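Paper and glue at the kitchen table: small tips that save the sheet
Posted 2 Oct 2022 by Gisela Ackermann

Every year before December I make envelopes, gift bags and paper stars for the whole family, and every year I spoil a good number of sheets in the first evening. Last winter I began to write down what went wrong. These are my notes, put into some order. Most of them are very simple, but I wish I had read them before I bought my paper.

The glue

For folding work I use only a glue stick. Liquid glue makes thin paper wavy, and with thick paper you must press for too long. My neighbour Bit-na Jin uses liquid glue with a small brush and her boxes are beautiful, so it is possible, but she has more patience than me.

Buy the small sticks. A big one looks cheaper, but in our dry flat the last third becomes hard and crumbly before I reach it. With the small size I finish one in two or three evenings.

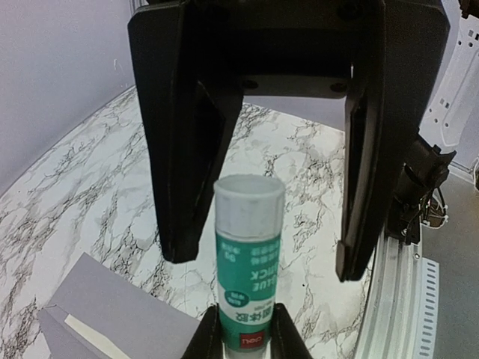 A 9g deli glue stick, still with its cap on.

Some habits that help:

Turn out only a few millimetres. If the glue stands too high, it breaks off and you have a lump in the middle of your flap.

Always start from the middle of the flap and pull to the outside edge. Never push the stick towards the edge of the paper, it will catch and make a small tear.

Put a piece of scrap paper under the flap and take a fresh piece for each one. I use old pages from the Pendow catalogue, cut in four.

Close the cap until you hear the click. If the stick is already a little dry on top, scrape this part off with a knife and the rest is usually good.

The glue allows you to correct the position for a short moment. After this, leave it alone. Put a heavy book on it and make tea.

The paper

I like cream paper more than white for envelopes. Pencil lines are less hard to see on it than you would think, and small marks from fingers do not shout at you. For bags I take the 74 cm roll from Wundance, which I cut down as I need it. Paper from a roll wants to curl back, so I cut the pieces the evening before and leave them flat under a tray.

Wipe the table first and then dry it well. On a stone or marble top you do not see a drop of water until the paper has found it.

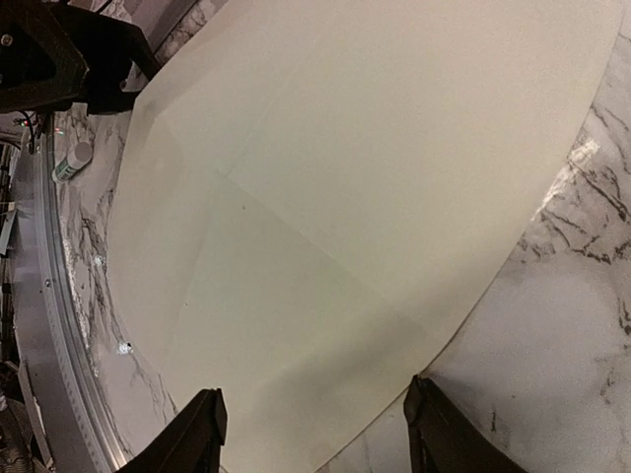

Make the long folds first and the short ones after. I mark the two ends of the fold with a pencil point, lay the ruler between them and go along it once with the back of a butter knife, very lightly. Then I fold away from me – for some reason I am more exact in this direction – and press from the centre to both sides.

A wrong fold can be made weaker but it never goes away completely. Open the sheet, turn it over and rub the line with the bowl of a spoon. If the line is still too strong, plan the work again so that it comes inside, or keep the sheet for tags. From one spoiled sheet I get 14 tags when I am careful.

For round edges I draw around a plate and cut with long scissors, moving the paper and holding the scissors still. Short cuts give corners.

Keeping it all

Glue sticks stand upright in a jam jar, cap up. Flat sheets go in a drawing folder behind the wardrobe. Finished envelopes I tie in packs of nine with kitchen string, as more than this will slide.

If glue comes on the table, let it dry and lift it with a plastic card, then warm water with a little soap. For the ruler the same.

Next time I will write about ribbon, and how to iron it.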